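From: Pirmin Lanz
To: bench-practice list
Date: 14/12/2019
Subject: Re: [bench-practice] Draft 3 of the needle and thread handling rules

Replying inline to the Sternden summary, and I'll try to keep it shorter than my October rant.

> Draft 3 is now with the sites. The main changes are in section 2 (idle
> instrument position) and section 5 (thread management). We believe the
> thread rule is now clear enough to score automatically. Sites are asked
> to confirm they will adopt by the end of the month. Clundness and
> Temeo have already agreed in principle.

"Agreed in principle" is doing a lot of work there. I spoke to the Temeo people and what they agreed to was reading it.

My main trouble is still section 5. It says the operator "shall keep excess thread under control at all times." Under control according to whom? I've watched good operators throw a big lazy loop over the work because it keeps the thread off the wound, and I've watched nervous ones pull everything tight and drag the last stitch half out. A scoring script that measures loop size will mark the first lot down and the second lot up. If the rule is meant to prevent snagging, then write a rule about snagging.

> Section 2: when one instrument is working, the other should be held
> still, jaws closed, outside the central area.

I don't see how this survives contact with an ordinary two-handed stitch. The second instrument is there to receive the thread. You can't receive anything with your jaws closed and parked at the side. I suspect this was lifted from a camera-navigation exercise, where it makes sense, and pasted in. Pfister raised the same point on Draft 2 and I can't find any reply in the archive.

> Pads should be replaced at regular intervals to keep conditions
> consistent across sites.

Regular meaning what? Our pads get scratched long before they wear through, and old stitches get left in because there's still good surface next to them. Some sites will read this as a fresh pad every trial, and some as once a year — and then we'll compare their numbers as though they were the same test. Pick a number of trials or a visible condition and write it down. I'd also want used pads allowed on purpose, with the earlier work noted on the sheet.

I'll say again that 32 rules is too many. We ran Draft 2 at our bench and the operators remembered the ones about closing up and ignored the rest. Nobody has shown me that a longer list gives safer handling or cleaner data. It does give a longer audit.

For what section 5 has to cope with, one moment from a pad exercise, thread arched over the cut and the right-hand jaws open near its end:

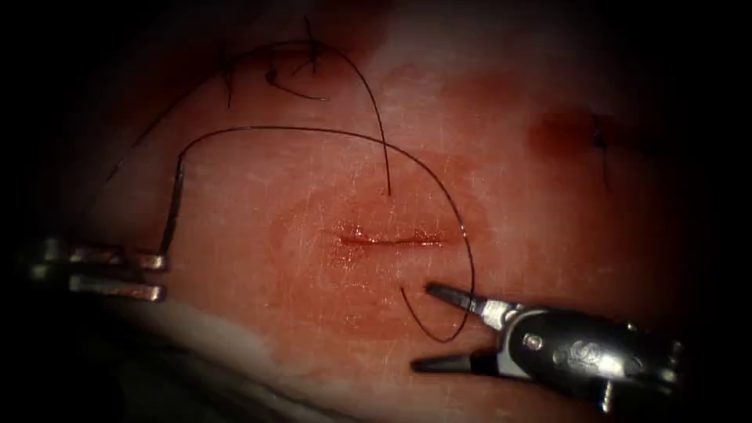
Who decides whether a trial that breaks a rule gets thrown out?

The site lead decides, within 2 working days, and the reason goes on the trial sheet so that another site can check it later. Draft 3 leaves this to "the relevant party", and I'd like that wording gone before anyone signs.

So we won't be confirming by the end of the month. I'm happy to look at a Draft 4 if section 2 is rewritten and section 5 says what it's trying to stop. If the scoring script is going to be part of this, please post it to the list as well, along with whatever trials it was tested on.

Pirmin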